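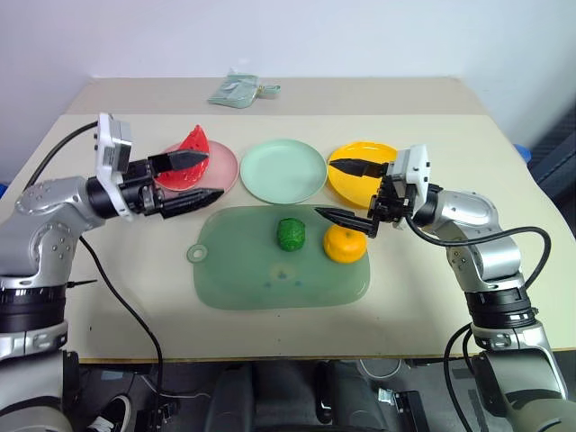
Keeping the play kitchen out of the real one

There comes a point in the life of any household with toy food in it when you reach into the vegetable drawer for a lemon and come out with something that squeaks. We passed that point last September. What follows is what I've learned since, mostly on my knees with my arm under the cooker.

Give it its own plates

Toy food on proper crockery gets scraped into the bin by a tired adult. Ours has a set of coloured plastic plates and nothing else is ever served on them. Pink, mint green, yellow, one kind of food to each if you can get the management to agree. A slice of watermelon on the pink, oranges on the yellow, and the green one kept free for whatever is being "cooked". The colours do the sorting for you, and a child who won't put toys in a box will quite happily lay a table.

One board, and mark it

A small plastic chopping board with a hole in it is ideal, as it can hang on a hook at child height. See-through ones look very smart for a week. After that they show every smear and felt-tip accident going. For marks, try bicarb and a little water, left for 7 minutes and rubbed off with an old toothbrush. If that doesn't shift it, it lives there now.

Write TOY on the back in permanent pen. I once diced an onion on ours and the pretend oranges smelled of it until Easter.

Washing

Smooth pieces are easy: warm water, washing-up liquid, a rinse, done. The bumpy green ones are another matter. All those knobbles hold jam like a grudge. Soak them for 31 minutes (half an hour, plus the minute it takes to remember you were soaking something) and go over them with a nail brush.

Anything hollow should be squeezed out under the surface, then stood on a rack with its hole facing down. Leave it overnight. Don't put toy food in the dishwasher unless the packet says you may. Our Pastel pear went in at 60 degrees and came out as a sort of comma.

Fruit with stalks and leaves attached needs a gentle tug before it goes back in the basket. If the stalk comes off in your hand, it would have come off in somebody's mouth.

Bags

Keep one soft bag with a loop on it for the lot, and hang it up by the loop. Left flat on the table it will be mistaken for rubbish. Ours has been rescued from the recycling twice. A drawstring from the Moltside market will do perfectly well, and a lidded box will do better if you have the shelf for it, though the lid will become a drum.

Clearing the table

Plates first, stacked. Then food, into the bag. Then the board, back on its hook. Doing it in any other order means the watermelon rolls off and you're back under the cooker, where I can report there is also a spoon.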